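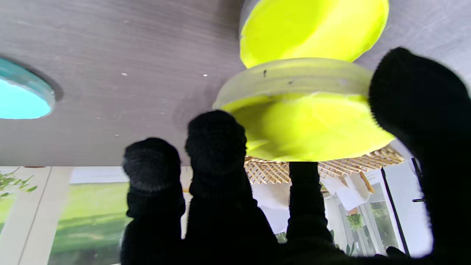 How often should a dark wood-grain surface be wiped down? Once every 7 days is enough for normal use, and spills should be wiped up right away.

Section 4. Care of the Kokwood Panel

1. Remove all items from the panel. Lift them - do not slide them.
2. Dust along the grain with a dry, soft cloth. Light specks show easily on charcoal finishes and usually come off at this step.
3. Mix 300 ml of lukewarm water with one drop of mild dish soap. Dampen the cloth and wring it out well.
4. Wipe from one end to the other, following the grain.
5. Dry with a second cloth before putting anything back.

Note: Brightly colored plastic or rubber items may leave a tint on matte finishes if they stay in one place for long periods. Move such items at each cleaning.

Caution: Do not use scouring pads, bleach or furniture polish. Polish leaves shiny patches that cannot be removed.

Replacement cloths may be ordered from Seltau under part number 519.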